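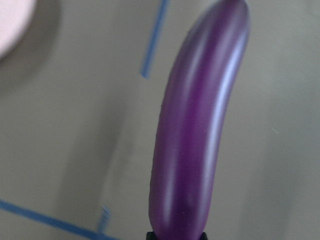 3. How people name the color purple when they shop

3.1 Why I went looking at shopping words

I came to this question sideways. I had been reading older work on color naming, the kind where you sit someone down with a stack of painted chips and ask what they'd call each one, and I kept thinking that I have never in my life talked about a color that way. I talk about color when I'm pointing at something. "The dark one, no, next to it." So when Sarla Kashyap offered me her notes from the produce market in Irville, I said yes before she'd finished the sentence (she can confirm this).

What I wanted to know was pretty simple. When people ask for an item at a stall, how often do they use a color word, and which one do they pick when the thing sits somewhere between blue, red and black? Purple is great for this! English speakers seem happy with "red" and "yellow" and then get oddly creative once they hit eggplants, plums, figs and red cabbage, the last of which, as everybody who has ever cooked one will tell you, isn't red.

3.2 What we recorded

We talked with 60 shoppers in June, 36 of them at the Irville market and the rest at the smaller one in Enton. Everybody was asked to do the same two things. First they told the stallholder what they wanted, in whatever words came naturally, with six kinds of purple or near-purple produce laid out on the table. Then they walked over to our folding table and named the color of each kind for me, one at a time, with no stallholder and no line behind them. I wrote down the first word or phrase they said and left out the second thoughts, which I kind of regret now. Some of the second thoughts were wonderful.

I should say that Vibeke Laxdal did the listening at the stalls and I did the naming task, so the two halves come from two different pairs of ears. We compared notes every evening and argued over a few entries, mostly about whether "the dark ones" should go down as a color phrase. We decided it should.

3.3 The two tasks don't look alike

In the naming task, 44 of the shoppers used plain "purple" for at least one kind of produce. At the stalls, hardly anyone did. They said "the long ones," "the shiny one," "the little dark guys" (plums, from a man buying for his daughter's birthday), or they just used the name of the vegetable and pointed. Color words came up at the stall mainly when two things shared a name and differed in color, like red and white onions, and then the word was really part of the name.

I think that last bit matters more than it looks. Onyshchenko, whose chip study I leaned on for the naming task, treats "red" in "red onion" as a stretched use of the basic color term. My feeling after listening to all this is that shoppers aren't stretching anything. When I asked one woman in Enton what color her red onion was, she said "purple," straight away, and then laughed at herself and said "well, it's a red onion." She had no trouble holding both.

3.4 Shine, and the trouble with eggplants

Eggplants gave us the most scattered answers of the whole study. People called them purple, black, dark purple, "almost navy," and, in one case, "eggplant," which I wrote down and then stared at for a while. Part of the problem is shine. Look at the slender purple shape in Figure 1: the body is a deep violet, but there's a wide pale lavender-white highlight running down its right side, and it gets darker toward the bottom. Which of those is "the color"? Our shoppers mostly seemed to look past the highlight and name the darker part, and a few tilted the vegetable back and forth before they'd commit to anything.

Figure 1. Deep violet with a pale highlight on a glossy, curved surface.

Nusberg has argued that people correct for gloss without noticing, and I'm inclined to agree for the easy cases. With the darkest eggplants I'm less sure. The same shopper would say "black" with the thing lying on the table and "purple" once it was in her hand, and I don't have a good way to code that. In the tables I've gone with whatever came first.

3.5 A few things I'd do differently

The Enton market runs under green awnings, and Irville's is in the open, so the light at the two places wasn't the same. I noticed this on the first morning and should have moved our table. Vibeke thinks it makes the Enton answers lean toward "black," and she may well be right, but we can't pull the awning apart from the shoppers with what we have. I'd also record the stall talk next time. Writing fast in a notebook while someone is reaching over you for the radishes is a skill, and neither of us has it yet.

Section 4 goes back to the onions and looks at how stallholders, who name these things all day long, answered the same six questions.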